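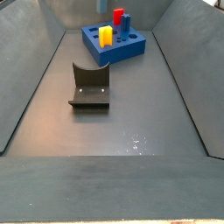
Why Do Things Float?

Drop a pebble in a pond and it sinks. Drop in a log that weighs more than you do and it floats around looking pleased with itself. This seems unfair to the pebble.

Most people's first guess is that heavy things sink and light things float. It's a good guess, and it's wrong. A paper clip is light, and it will usually head straight for the bottom of the tub. A ferry weighs more than a street full of houses and it floats all day with people eating sandwiches on it.

Water pushes back

When you climb into a bathtub, the water goes up. You have shoved some of it out of the way, and it would like its spot back. So it pushes on you from every side, and the push from underneath is the strongest. Scientists call this upward push buoyancy (say it BOY-un-see).

How hard does the water push? Exactly as hard as the weight of the water you moved. If you move 3 pounds of water, you get 3 pounds of push. Water is very strict about this.

So the contest is simple. If a thing weighs more than all the water it can shove aside, it sinks. If it weighs less, it floats, and some of it gets to stick out of the top and enjoy the view.

The ferry problem

Steel is much heavier than the same amount of water. A solid lump of it sinks, and no amount of encouragement will help. But a ship is a big steel shell with a lot of air inside. The shell takes up plenty of room, so it pushes aside plenty of water without weighing too much itself.

Picture a little ferry called the Vuline, carrying people across the lake at Murncombe. Say it weighs 300 tons with everyone on board. It settles into the lake until it has moved 300 tons of water, and there it stops. If more people get on, it sits a bit lower. If they all get off, it rises again - probably relieved.

Try it yourself

You need a bowl of water and a lump of modeling clay, the kind that doesn't dissolve. Roll the clay into a ball and drop it in. Down it goes. Fish it out, dry it off, and pinch it into a little boat with thin, high sides. Set it gently on the water.

It's the same clay and it weighs the same. Now add pennies, one at a time, and see how many your boat can carry before it gives up. Keep a towel handy. The grown-ups will ask about the towel.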